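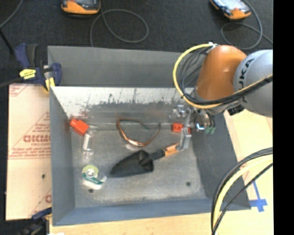

Step 1: Get Everything Into One Bin

You need a container before you need a system. Mine is a gray sheet-metal bin, big enough to hold a season's worth of bad decisions, and it sits on a wooden table so that I can sort standing up. Do it on the ground if you like. Your knees will write to you in April.

Walk the shed, the porch, the garage and the trunk of the car. Pick up every small garden item you find and put it in the bin. Don't clean it, don't judge it, and don't go inside to look up what it is. Large tools with long handles are a separate project and a separate page.

A metal bin is scuffed within a week and stays that way for life. Leave it alone. Plastic tubs look nicer until somebody stores one in the sun in Gindcombe for a summer, after which the bottom stays on the shelf when you lift the sides.

Step 2: Take Things Out One at a Time

The temptation is to tip the whole load out and stand over it with your hands on your hips. This produces a pile, and you already had a pile. Lift out one item, decide about it, put it down in its new place, and go back for the next.

Start with the trowels. Everyone has a trowel, and most people have the trowel they use plus several they bought while looking for it. A bright handle helps here. Orange is good, since very little in a flower bed is orange and the things that are will be dead by frost. A black scoop, on the other hand, vanishes against wet soil the second you let go of it, so check that at least one end of the tool can be seen from the back door.

Step 3: Check the Trowel

Hold the handle in one hand and the scoop in the other and try to wiggle them apart. The weak spot is the collar, where the two halves meet. If it moves a little, it will move a lot the first time you hit a root. I have a drawer of handles from trowels that moved a little.

Next, scrape off the dried soil with a stick or an old paint stirrer. Go after the folded part at the back of the scoop, where dirt packs in and holds moisture against the metal. Finish with a stiff brush, wipe it down with a dry rag, and put a thin coat of oil on any bare steel. Thin means thin. A trowel that drips has been over-loved.

If the tip has gone blunt, a few strokes with a flat file will do. It's for digging holes in dirt, so stop well before it can shave you.

Step 4: Deal With the Loops

Every bin has a loop of something copper-colored lying in the bottom. Wire, tubing, a bit of both, who can say at arm's length. It was useful once and has been about to be useful ever since.

Give it the bend test. If it bends easily in your fingers and stays bent, it will hold up a tomato plant, so coil it, tie it in two places and hang it on a nail. If it's hollow, put it with the plumbing odds and ends. If it springs back and catches you on the chin, it goes to scrap, and you may say what you like to it on the way.

My friends in Vanham keep a jar for the small pale bits that collect under everything else. Pebbles, plant tags, one thing that may be a bean. I have no jar. I have a trash can.

Step 5: Put Back Less Than You Took Out

My rule is 6 items in the bin, and I've kept to it for 309 days with only light cheating. Two trowels (one good, one to lend), a hand fork, pruners, a brush and a ball of twine. Everything else gets a hook, a shelf or a new owner.

Lay the trowels in flat, with the handles toward the side you reach from. It sounds fussy until you've gone in fast and met the pruners first.

Leave the bin on the table overnight before you put it away. You will find one more trowel in the morning, usually in a coat.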